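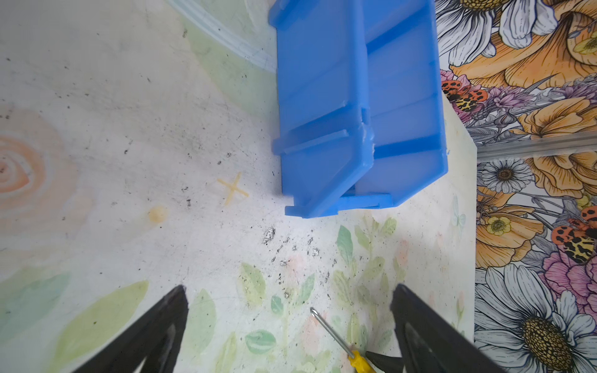 Wrist view with the bin on its side and the screwdriver between the fingers.

Most of the work since my last post went into the pose estimator, and most of that went into the blue bin. I had planned to write up the grasp scoring changes first. They will have to wait for the next one.

Some context for people who don't read the commit log. The task has two parts: get the bin upright, then put the screwdriver in it. The planner (I still call it Guvirard, although the repo has been renamed) takes a list of object poses from perception and returns a sequence of motion primitives. It does not look at pixels. If perception reports a bin with its opening facing up, the planner will happily schedule a drop into it, whatever the bin is doing at the time.

The old estimator assumed every container stood on its base. It segmented the blue region, fitted a rectangle to the outline and took the long axis as yaw. With the bin on its side you still get a blue region and a decent rectangle, so the fit residual stayed low and the confidence stayed high. The error was in a dimension the model didn't have.

The fix is a small classifier that runs before the fit and picks one of five rest states: base down, rim down, either long side, or "other". I lumped the two short sides into "other". Each state has its own template of rib and rim edges, and the fit only runs against the template for the chosen state. Ribs turn out to be good features. On the outside walls they are raised and cast usable gradients under the ceiling light. On the inside floor there is a shallow square grid, which looks different enough that the two rarely get mixed up.

Two things caused trouble.

The first was the background. The floral print behind the work surface is full of hard outlines, and my edge detector likes it more than it likes the bin. A daisy petal with a gray outline is a very nice curve. I tried a color mask and that was enough for the bin, but the screwdriver handle is yellow and so are some of the flower centers. What worked was cutting the search region at the table edge, computed from the wrist pose and the calibrated table plane. Anything that projects beyond the plane boundary is dropped before edge extraction. It costs very little and I should have done it in September.

The second was dirt. The dark specks on the surface came through as tiny blobs, and near the fingers they merged with the fingertip mask and pushed its boundary outward. The collision checker then thought the gripper was wider than it is and rejected valid approaches. I now render the finger mask from the joint reading and ignore the segmentation there completely. Asmaa Ait Brahim suggested this months ago in a review comment that I marked as resolved.
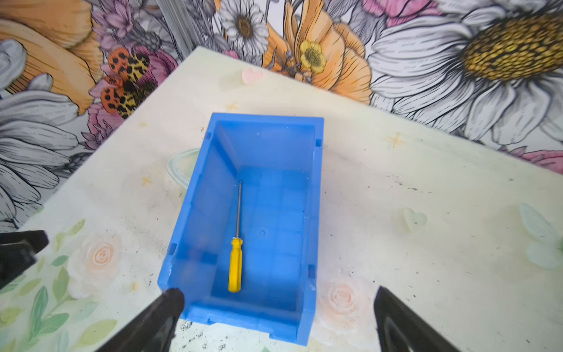

Bin upright, screwdriver inside. Same wrist camera position relative to the gripper.

With the opening up, the template has much more to hold on to: four wall edges, the notches at the rim corners, and the floor grid. The screwdriver is fitted as a line segment plus a handle blob. Its shaft is thin enough that at this range I get very few pixels across it, so the direction comes mainly from the handle and the shaft only settles the sign. The "is it inside" check is a plain containment test of both segment endpoints against the floor polygon, shrunk by 5 mm.

Settings, for anyone running the Vadstead branch:

rest_state_min_conf: 70
blob_min_area_px: 70
template_smooth_window: 7
table_plane_crop: on
finger_mask_source: joints

The confidence value is a percentage. Below it the planner gets "unknown" and asks for another view. It used to guess.

Still open: the scuffed, whitish spots on the bin get picked up as highlights, and the exposure loop reacts to them. I also haven't ported the crop to the Sulport config, where the table plane is stored in a different coordinate convention. The old Fujimoto log reader can't parse the new rest state field. Pull the tools folder before replaying anything.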